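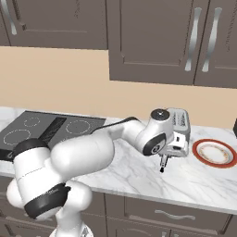

Forums > Kitchen Automation > Planning & Budgets > First arm for a test kitchen, what am I forgetting?

marblehead_mo
Hi all, long-time reader, first real post, so bear with me. I run a small recipe testing kitchen and the owners have finally said yes to a countertop arm for the repetitive jobs (loading toast, moving plates, nudging pans off a burner). They've given me 3,829 dollars for the first year. The quote I like best is for a used Lamell with a parallel gripper, and it leaves me 600 for everything else. Konrad Kaczmarczyk, who handles our purchasing, thinks that's plenty. I have a feeling it isn't, and I'd love to hear from people who have been through it before I sign anything!

slowsimmer
Welcome, Mo! I'm with you and against Konrad, I'm afraid. When we bought our Lamell in February the arm was the easy part. The mount was 395 all by itself, and then there was the electrician, and the spare fingertips, and a longer cable than the one in the box. I would want 1,000 set aside before I felt comfortable. Have you done your layout in simulation yet? It's free if you already have a computer, and it saved us from bolting the base in the wrong spot.
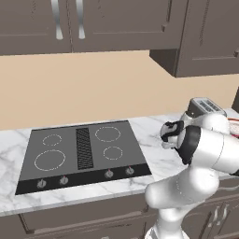 marblehead_mo
Reach is what worries me most, so yes, I've spent three evenings on the simulation and had a lovely time with it. My question is how much arm I need to pay for. In the layout I'm using, the hand can hover over the bare marble to the right of the cooktop, with the toaster farther back by the wall, and I'd be happy to do most of the work in that patch. The knobs are along the front of the cooktop, though, and I haven't tried those yet. Would you pay for the longer model just to be safe?

D'Souza_K
Kumaresan D'Souza here, I do installs for a couple of hotels. I'd say no to the longer model, and I'll gently disagree with slowsimmer on the 1,000 too. If you stick to toast and plates you can get by on 600 – buy the plain mount and skip the vision add-on until you know you want it. People spend on length when a better base position would have done the job. Move the base in your simulation a few inches at a time and see what happens before you pay for anything.

slowsimmer
Well, I respect that, Kumaresan, but you have a workshop full of spare parts and Mo has a drawer! A simulation also won't tell her how a real countertop takes the weight. We had to add a steel plate under ours, and it wasn't in anybody's quote.

D'Souza_K
Fair point about the plate. Mo, ask whoever fitted the marble what it can carry near the edge, and get it in writing. I'll give you that one, slowsimmer.

marblehead_mo
Thank you both, this is so helpful. I've called the stone people and they're sending someone. The next thing on my list is the gripper. Lamell's dealer will swap the standard fingers for the Etunach set at extra cost, and I can't decide whether that belongs in this year's money or next year's.
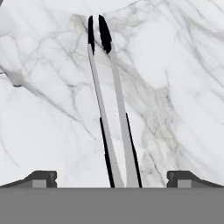 Should I budget for a second set of fingers in the first year? Put one standard set in this year's money and leave the Etunach set for next year, after you've seen which jobs the standard fingers can't do.

slowsimmer
Did you just answer your own question, Mo? I do the same thing, I type it all out and there's my answer. I agree with you, for what it's worth. The tips are what wear, so see if the dealer will sell you those alone.

gravyboat22
Jumping in because I went the other way and don't regret it. I got the nicer fingers at the start, bundled with the arm, and the dealer took a bit off the total. If you're going to buy them anyway, it's worth one phone call to ask what the bundle would be. My thin saucers were a misery with the standard ones.

D'Souza_K
Thin saucers are a misery with all of them, in my experience. I'd still wait. But do make the call, there's no harm in it.

marblehead_mo
Okay, I've called! There is a bundle, but it eats half of what I have left, so the Etunach set goes on next year's list and I'm getting one spare standard set now. Konrad has agreed to ask the owners to bring the 600 up to 1,000 if the stone people say we need the plate. I'll come back to this thread once they've been out, and if anybody has the Lamell base template as a printable file, I would be very grateful for a copy.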